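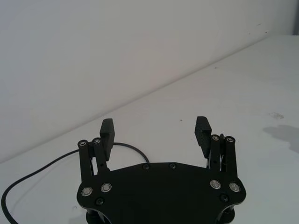
White table and pale wall, December.

Ink notebook, December, just after lunch

The oak gall ink is working! I have been grumpy about this batch for ages, so I'm writing it all down while I'm still pleased with it.

Galls are from the lane behind Flendodano, picked late, most of them with the exit hole already in them. I had read that the ones with holes are weaker and was ready to throw them on the compost. Glad I didn't. I crushed 38 g in the Grulitz mill on the coarse setting (fine clogs it, and then you spend the afternoon with a pin) and left them in rainwater on the shelf over the radiator. A skin of mould grew on top, grey-green and quite handsome. Lifted it off with a spoon, strained the rest through an old pillowcase. The liquor was the colour of strong tea and smelled like a wet shed.

Split it between 5 jars:

A - iron only
B - iron and gum
C - iron and gum, splash of white wine vinegar
D - as B, but the gum doubled
E - no iron, kept back to compare

Iron went in as a solution, a little at a time. I love this bit. It goes purple-brown, then you look away to find the lid and it's nearly black. Gum is the Brevar powder from the bottom drawer. It still lumps whatever I do, so next time soak it overnight first and stop trying to be clever with the whisk.

Writing tests on the Costigan laid paper, steel nib, same sentence every time. A runs and feathers along the laid lines, looks like a spider fell in it. B is lovely. Goes on pale, a sort of washed-out lilac grey, and darkens while you watch. By the time I'd made a pot of tea it was properly black, with a bit of brown at the thin strokes where the nib was running dry. C is much the same on the page but flows better off the nib, and I got a whole line from one dip. D is treacle. It sits up on the paper and shines, and it smudged on my cuff, so too much gum, though it might be good for lettering with a wide pen. E is a beige stain and I knew it would be.

So it's between B and C. My heart is with C for the flow, but I do worry about the vinegar eating the paper in the long run, and the nib too. The nib already had a bit of orange on it when I came back from rinsing the jars. Wipe nibs at once!! Written here so I can't say I wasn't told.

Pinned 2 strips in the south window, B and C, each with half covered in foil. Another 2 in the drawer in the dark. Leave them until the days get longer and don't peek.

To do before the next batch:
cloves, one per jar, against the mould
better labels (the ink got on the labels, so C is currently a black smear and a guess at the letter)
try the Costigan wove as well as the laid
look for galls earlier in the year, while they're still green and closed

There's plenty of B left if anyone wants to try it. It's the squat jar with the cork. Give it a gentle swirl first, the sediment sits at the bottom, and don't put it in a fountain pen.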